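The Peony Bed

Valentyna Koval had been putting off the clothes since September, and when Otis finally rang to say he'd be up from Flosthorpe by four and could take whatever was going, she put the kettle on, drank her tea standing, and went in to face them.

It was her mother's old rule that you sort on the bed, never on the floor, so that you couldn't lie down until you'd finished. Her mother had also chosen the bed cover, or at least one very like it, all big red peonies with their green leaves, and had paid 300 for it at a time when nobody in the family was paying 300 for anything. (There had been words. Eglė Sakalauskas from downstairs still brought it up at Christmas.)

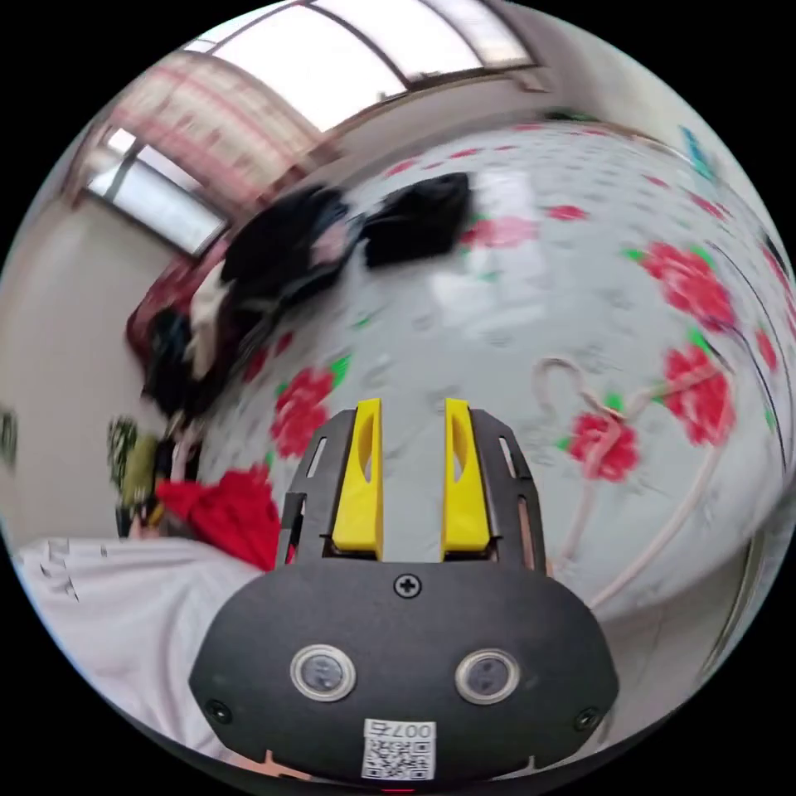

Valentyna had hated those flowers as a girl and now couldn't imagine sleeping under any others, and she supposed that was how it went with most of what your mother left you, the flowers and the rules and the habit of talking to yourself in the doorway.

"Right, you lot," she said to the clothes, and started.

The dark things were the trouble. Black, navy, that deep maroon she'd worn all through the Naseta years because Ivan had once said the colour suited her, and he so rarely said anything. Each time she picked up something black she was sure it was the good one. The cream jumper she kept coming back to, meaning to be firm, and each time she tucked it in again with the rest and told it she'd deal with it later.

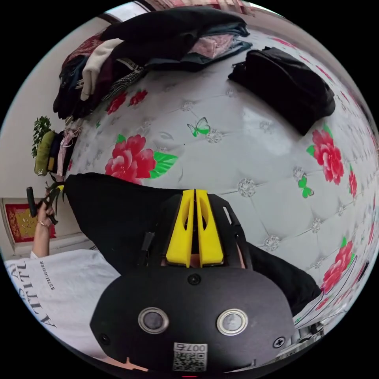
Four o'clock

Otis let himself in, as he always did, and called out that the traffic had been shocking and was there any cake. There was. He ate it leaning on the door frame, a grown man of 30 with crumbs down his front, and watched his aunt reach into the heap again.

"Which ones are mine to take?"

"I'm getting to that, love."

"You've been getting to it since lunch, I reckon."

She held something black up to the light from the window, then laid it down across the peonies and smoothed it with her palm.
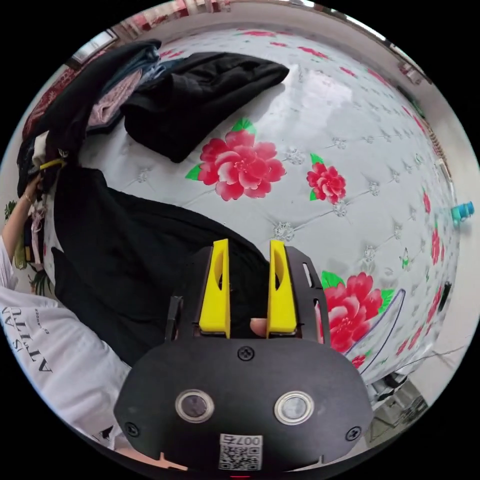 "I wore one like this to your christening," she said, "and Marion Baird spilled punch on me, and your grandmother had it out with salt and soda water before the speeches."

"Keep it, then."

"It isn't the same one. I only said it was like it."

Otis licked his thumb, put his plate on the hall table and came and stood beside her, and after a bit he picked up a sleeve and began, rather badly, to fold.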